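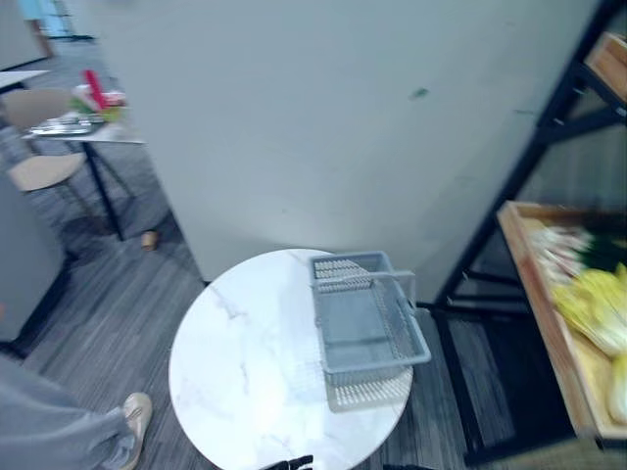
How many demonstrations does a robot need before it can copy a task?

It depends mostly on how much you let the start position change. For our task 85 good demos was enough when the basket began in the same spot every time, and not enough once we started moving it.

# Teaching a pick-and-place task by remote control

Project report, spring term. Submitted May 16, 2018

## What we wanted

Pick vegetables off a shelf, put them in a basket with a handle, on a table. Sounds small. Took the entire term, we started in January.

Original plan was hand guiding, where you grab the arm and drag it through the motion. Dropped that after the first sessions. Two problems: your own arms block the head camera, and you push harder than the motors ever would so the recorded forces are junk. Switched to remote control with a pair of Barrera hand controllers. One operator drives, one person resets things between runs.

## Setup

- Table: round, white marble top. Slippery for light objects.
- Basket: gray plastic, slatted sides, carrying handle over the top. Starts empty.
- Shelf: black metal, to the right of the table, produce in a shallow wooden tray.
- Recording software: Kernico, free student license
- Camera view: head only. Wrist cameras came too late to use.

The handle turned out to matter more than anything else in that list. It goes over the opening, so coming straight down hits it. Operators learned to come in from the side but every operator picked a diffrent side, and the model averaged them and drove right into the handle. We should have agreed on one side on day one. After that we did (right side, always).

## Recording

Recorded 90 demos with the final rules. Threw out 5, mostly dropped items and one where the controller lost its connection. Older demos from before the rule change not counted anywhere below.

Rules we ended up with:

1. Start with both grippers low, near the table edge.
2. Look at the shelf first, wait a beat, then reach.
3. No pausing over the basket. Pauses get learned too.
4. If you miss a grasp, try again once. Keep the demo if the second try works.

Rule 4 was argued over a lot. Keeping the retries helped, the trained arm would back off and try again instead of closing on air forever.

Leafy stuff was the worst to grab. Leaves bend, the gripper slides off, and the operator can't feel any of it. Turning the head toward the shelf also blurs the video, so the frames you need most are the bad ones. We slowed the head down to half speed and it got better, not fixed.

## Results

Fixed basket, 20 test runs: 17 successes. The failures were one handle collision and 2 slipped grasps.

Moved basket: did not run enough tests to give a number. It reached for the old spot most of the time. Adding more demos with the basket in different places is the obvious next thing and we ran out of lab hours.

Also tried the sample policy that comes with the Avirholm toolkit, trained on the same data. Jerky, kept stopping halfway. Probably our settings, we only had an afternoon for it.

## If someone picks this up

- Write the operator rules BEFORE recording. We lost weeks of data to this.
- Swap operators often, tired people make sloppy demos and you dont notice until training.
- Check the clock sync between controller log and video every session. Ours drifted twice.
- The Tradent drive in the lab cabinet has all the raw recordings, the folder called final_v2 is the right one. Ignore final.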